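Trotanus, el juego de rutas y carga que quiere llegar a las consolas antes de fin de año

Por Jhonatan Henao
20 de febrero de 2023

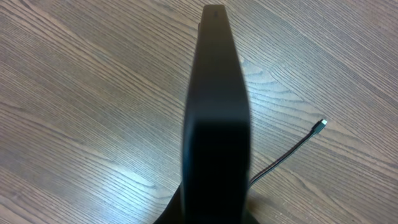 El estudio Brisine lleva tres años trabajando en Trotanus y hasta ahora solo había enseñado un tráiler. La semana pasada dejó jugar a la prensa una versión con los dos primeros capítulos, en su oficina de Mosquera, y el resultado se parece poco a lo que se anunció en su momento.

Trotanus empezó como un simulador de transporte para PC. El jugador llevaba una empresa pequeña, compraba camiones usados y cerraba contratos entre pueblos. Esa parte sigue ahí, pero el peso ha pasado a la conducción. Hay que preparar la carga, estudiar el mapa y hacer el viaje en persona, con mal tiempo, derrumbes y peajes que cambian de precio según la temporada.

El mapa tiene 326 kilómetros de carretera, contando los caminos sin asfaltar. No todo está abierto desde el principio. Las zonas altas se desbloquean al mejorar el motor y los frenos, y un par de rutas dependen de los encargos que uno haya aceptado antes. En la versión de prueba solo se podía recorrer el valle y la primera subida.

La física de la carga es lo que mejor funciona. Si se reparte mal el peso, el camión se inclina en las curvas y la mercancía se daña. El cliente descuenta los daños del pago, y tres entregas malas seguidas cierran el contrato. Se puede desactivar en el modo relajado, que elimina también el consumo de combustible.

La gestión va más floja. Los menús se pensaron para ratón y con mando cuesta moverse por ellos. Para cambiar una ruta hay que pasar por cuatro pantallas, y el texto es pequeño en un televisor normal. El estudio dice que está rehaciendo la interfaz y que la versión final tendrá tres tamaños de letra.

También hay dudas con el rendimiento. En la consola que usamos, el juego se mantuvo estable en carretera abierta y perdió fluidez al entrar en los pueblos, sobre todo con lluvia. Quedan meses de trabajo y es pronto para sacar conclusiones, aunque es el punto que más me preocupa de cara al lanzamiento.

Trotanus tendrá 39 encargos principales y 300 secundarios. Los principales cuentan la historia de una familia que hereda la empresa con deudas. Los secundarios se reparten por el tablón de cada pueblo y, por lo que pude jugar, algunos se repiten bastante: llevar cemento, recoger fruta, volver antes de que anochezca. Los mejores son los que piden elegir entre dos clientes que salen el mismo día.

El multijugador se queda en cooperativo para dos personas, en línea y sin pantalla partida. Uno conduce y el otro va en un segundo camión o se encarga de los contratos. No lo pudimos probar.

La editora, Destar, mantiene noviembre como fecha para PC y las dos consolas grandes, con edición física solo en algunas tiendas. El precio no está confirmado. Habrá una demo pública antes del verano con el primer capítulo completo, y la partida guardada servirá para el juego final siempre que se siga en la misma plataforma.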